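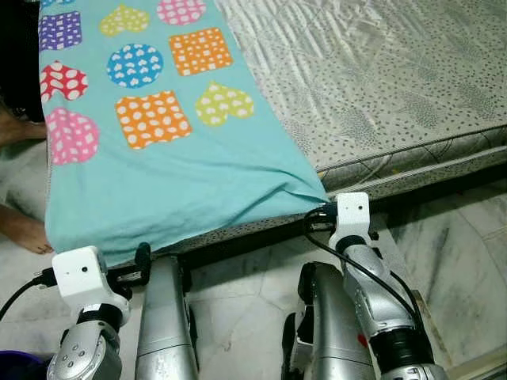

Dornbridge wrote:

> Has anyone on build 208 had a gripper that won't let go? Ours closes on the cloth, pulls it straight, gets the open command and just keeps holding. The log says "open." The gripper disagrees. We power cycle and it behaves for a while, then does it again. Before I take the wrist apart, is this us or is this Nutis?

March 22, 2020
Posted by Kowalchuk to the Nutis users list

It's not only you. We've had it since December, on the bed-making task, left arm more than right, and I've been putting off writing it up because I kept thinking I was one cable tie away from curing it.

What we see: both grippers close on the corners, the arms spread, and the left one is told to open. The controller marks it open after 800 ms whether or not the fingers have moved. Then the arm goes off to its next position, cheerfully bringing the bedding with it. The right arm, meanwhile, has been told that everything is fine and starts its own move. You end up with two arms in a tug of war over a kid's blanket, and neither has been told it's a contest.

We blamed the cloth first. Thin fabric bunches in the fingers, so we tried thicker stuff. Same thing. Then we blamed the power supply, which was innocent, and which I have apologized to. 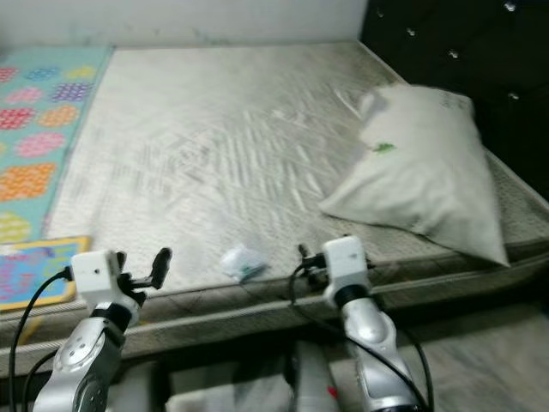 The next suspect was the gripper cable. It runs down the outside of the arm in a loop, and if you tie the loop short it goes tight when the wrist rolls all the way over. If you leave it long it can catch on the edge of the mattress. Ours had been tied short. With the cable unplugged from the wrist you can wiggle the connector and feel it click, and it should not click. A bad contact there drops the open command, and the 800 ms rule in the controller covers it up.

So two faults, one hiding behind the other. I did 30 runs with a new connector and a longer loop and had no stuck grippers. I then put the old connector back, to be fair to it, and had one on the second try.

Please don't do what I did and reach in to free the cloth by hand while the log says "open." The arm is still live, and when the contact comes back the fingers move without asking. Hit the stop, wait 30 seconds for the drives to bleed down, then pull the cloth out. I have a bruised thumbnail if anyone wants a second opinion.
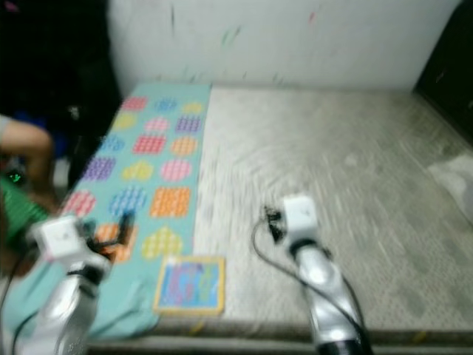 Both arms over the mattress, right-hand cable lying across the front edge.

Dornbridge, check the connector before you open the wrist. If it clicks, order two. I've sent the timeout problem to Nutis and will post whatever comes back.

Comments

Same build here, and ours clicks. I thought that was a feature.

Stistudeo: We changed the controller to check finger position before it reports open. It now stops with an error every time the cable acts up. Very annoying, much safer.

Does the longer loop ever snag on the headboard side? Ours has to reach right up to the pillows.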